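4. What we saw at the Womholm open day

Last updated March 6, 2025 · 3 comments · 11 shares

I went to the open day at Womholm in December with a notebook and no real plan, and most of this section comes out of that notebook.

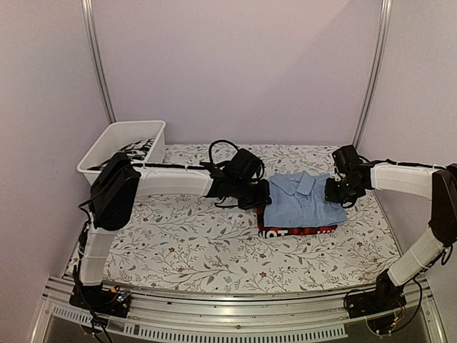 Figure 6. Two-arm folding cell at the Womholm open day, with a blue shirt folded between the grippers.

The Plaltska team had told us the folding demo would run all afternoon, so I parked myself beside it and stayed for 4 hours (my feet have not forgiven me). Visitors came and went in little knots, and I wrote down whatever they asked. I'd expected questions about speed. What I mostly got was people worrying about collars and buttons – would the arms pull one off, could they cope with a kid's sweater, that kind of thing!

We also left comment cards by the door, and 975 of them came back out of the 2,000 we printed. I coded them using the Singhal scheme, which I still think is a bit stiff for handwriting this messy, but it let us compare with the Wulley visit in Section 3. The biggest group of cards talked about the two arms as if they were a pair of hands belonging to somebody. I hadn't planned a category for that, so I added one – and then had to go back through the whole pile again.

One thing I'd change is where I stood. People clearly took me for staff and asked me things they might have asked each other, and I can't separate that out of the notes now. Section 5 picks up the cards from the school groups, which I coded separately.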